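The Sasard Gauge

Adanech Mekonnen reached the Lumholm gauging station in October, at twenty to seven in the morning, and signed the book before she unlocked the cabinet. The previous entry was in the same blue ink and the same hand as every entry for the past nine years. It gave the river height as 301 centimetres. The column for remarks was blank.
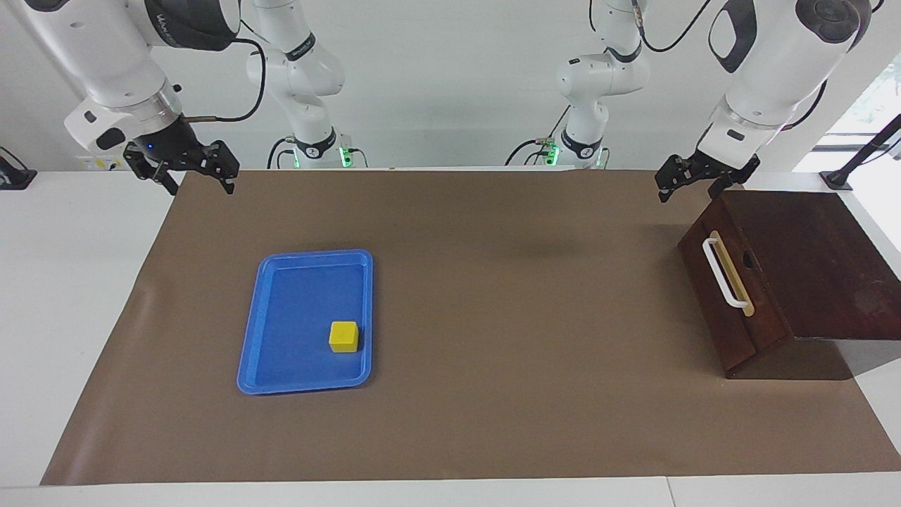
The station stood on the left bank of the Sasard, downstream of the road bridge. It consisted of a concrete well, a float, a counterweight and a steel tape that ran over a pulley. A logger read the pulley every fifteen minutes and sent the figure to the regional office in Kekon. On the outside of the well a painted staff was bolted to the concrete so that a person could check the logger by eye. The procedure allowed a difference of one centimetre.

She read the staff first, as the procedure required, and wrote the number on the back of her glove. It was 341. She then opened the cabinet and read the logger. The logger said 301.

A difference of 40 centimetres had a short list of causes. The tape could have jumped the pulley. The intake pipe could be silted, in which case the well would lag behind the river. The staff could have moved. She checked the tape and found it seated. She poured a bucket of water into the well, timed the fall with her watch, and found the intake clear.

That left the staff. She climbed down the bank with the level and the tripod and set up over the brass benchmark. The foot of the staff was where the drawings put it. She shot it twice more from a second position and got the same answer.

Back at the cabinet she scrolled through the record. The line rose and fell as a river should, with the spring melt and the two August storms. She compared it with the visual readings in the book, going back page by page. They agreed to the centimetre every time. The procedure allowed one centimetre, and in nine years of monthly visits the observer had never once used it.

The observer was a man called Zeleke, who had the farm on the other side of the bridge. He was paid a small fee for each reading. He came down the track at half past seven with his dog and stood by the fence.

"You've got it open," he said.

"The logger is out by 40 centimetres."

"Is it?"

"When did you last read the staff?"

He looked at the river, which was brown and carrying branches. "My wife used to do the staff," he said. "I did the book. She'd call it up to me."

Adanech turned back through the pages. The hand did not change anywhere.

"She passed 3 years ago," Zeleke said. "I can't get down the bank with this hip. The box has a number on it, so I wrote that."

She took out the form for observer error. It had a space for the date of first occurrence and a space for the recommended action, and the recommended action was chosen from a list. She filled in the station number and the weather.

"Could you see the staff from the bridge?" she asked. "With binoculars?"

"I've got binoculars."

"Bring them down, please."

He went back up the track slowly, the dog ahead of him. She reset the logger to 341, waited fifteen minutes for the next transmission, and confirmed it with Kekon by telephone. The duty officer asked for the cause of the fault. She told him it was under investigation and that she would be on site until noon.

Then she got a wire brush out of the truck and went down to clean the numbers on the staff.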